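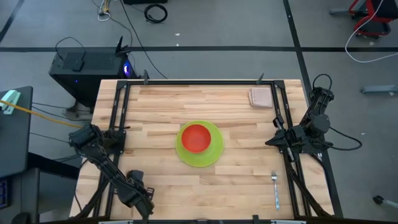
Start with one arm, get it boring, then think about a second one, was the first reply I got when I told the list what I was planning, and I should have printed it out and stuck it on the wall. I have two arms. They're up on the frame and wired. I'm still not convinced by them, and I'm less convinced by the plan that came with them.

Subject: Re: [coscombe-makers] Miranda arms, is anybody getting anything useful out of these?

Print this message | E-mail this message

Hi all,

Answering the message below in pieces. Sorry it's long. I've been at this on and off since February and there's a backlog of complaints.

> Has anyone on the list built the two-arm Miranda at home? I have a
> spare room and a solid table and I'm tempted. The build notes say the
> frame goes up in an evening and that you can be setting a table with
> it by the end of the weekend.

The frame going up in an evening is fair. It's aluminum extrusion and corner brackets, and if you've put together a printer you know the drill. The diagonal braces took me longer than the rest of it together. They look optional in the drawing. They are not optional. Without them the whole rectangle leans over when both arms swing the same way, and everything you taught the thing about where the plate is goes out the window.

"By the end of the weekend" I don't believe for a second. Maybe if you do this for a living and already have the software set up.

> What are people bolting it to? I'd rather not drill the table.

I haven't drilled mine either. It's a butcher block top, and the frame is held with clamps along the far edge and one in the middle of the near edge. I'm not going to tell you this is as good as bolts. I put a pencil mark where the frame met the wood, ran the arms through a simple reach-and-return 30 times, and the frame had crept off the line by the width of the pencil. Tightened everything, ran it again, no creep that I could find. Then I left it overnight and checked the clamps in the morning and one of them took another half turn. So it's something you have to keep checking, and I don't like things I have to keep checking.

If I were starting over I'd bolt it to a scrap top and set that on the table.

> Is the plate and bowl demo real? The Metier page makes it look very
> easy.

It's real in the sense that it can be done. I've been working on the same one: green plate, red bowl on top, a fork on the right, napkin up toward the back. I went with bright dishes because the notes tell you to, and I think that should make you suspicious right there. What happens with a white bowl on a white plate on pale wood? I asked that on the Metier forum and got a link to the page I had just read.

As for results, I've kept a paper log, because I don't trust my memory of these things and I trust other people's even less. The bowl goes onto the plate most of the time. It doesn't always go onto the middle of the plate. The demo clip doesn't say what it counts as success, and if "bowl is somewhere on plate" is the bar then fine, mine passes too.

The fork is the real problem. Gripper fingers that are happy with a bowl rim are not happy with a thin flat thing lying on hard wood. They come down, they touch the table, the servos push, and either the fork skates sideways or the arm faults out. I got it to work better by slowing the last inch way down. Better means it still misses often enough that I wouldn't show it to company.

Cloth I have mostly given up on for now. I lay the napkin out by hand and leave it there.

> I see Totaritz sells replacement servos with metal gears. Worth it?

I don't know, and I'd be careful of anyone who says yes without telling you what they measured. I bought 2 of them for the shoulders and left the elbows stock. The shoulders feel tighter when I push on them with the power on. Do they place a bowl any better? I can't find it in the log. It could be in there, hidden by the clamp business, since I changed both in the same week like an idiot. Change one thing at a time. I knew that and did it anyway.

They do run noisier. My advice is to wait until a stock one dies and then decide.

> How much teaching did you have to do by hand before it would run on
> its own?

More than 100 runs for the bowl alone, and I threw out a good part of those. The notes suggest you can get going with a lot fewer. You can, if you put the plate in the same spot every time. Slide the plate a few inches toward the edge and you find out how little it learned. This is my biggest gripe with the whole project. A thing that puts a bowl where a bowl always goes could be done with a timer and some stops, and we'd all save money.

That said, after the third round of teaching, where I moved the plate around on purpose, it did start to follow it some. I went in expecting nothing from that and got a little more than nothing. I'd want to see it hold up for another month before I said so out loud at the shop.

> Anything you wish you'd known about the room?

Cables. Look at how much floor you have and then assume you'll lose half of it. The computer is on the floor behind the table, and everything has to get from there to the arms without going where my feet go. I've still got more loose wire lying around than I'd accept in somebody else's house. Leave slack at the base of each arm, more than you think, and then run the arm to the far end of its reach by hand with the power off and watch what pulls. I skipped this on the left one and it yanked its own connector loose in the middle of a run. No damage that time.

Tape on the floor is worth doing too. If a stand gets kicked you want to know where it was.

And put a power cutoff where you can hit it without leaning over the table. The build notes mention this in one line near the end. It ought to be page one. These arms aren't big, but they don't know your hand is there.

> So would you do it again?

Ask me when the fork works. If what you want is a project, there's plenty of project in it. If you want the table set, I've timed it, and I can lay a place for 3 people before it has finished with one bowl.

I can bring the log to the next open evening at Coscombe if people want to pick holes in it. I'd like that more than another round of demo clips. I'd also like to hear from anybody running a single Miranda arm on a bolted base, because I have nothing to compare mine to and I suspect half my trouble is the clamps.

If you do order, check the bag of corner brackets before you throw out the box. Mine was short and it took two e-mails to get the rest.

--
coscombe-makers mailing list
Contact the list owner | Copyright remains with the authors of each message | Back to top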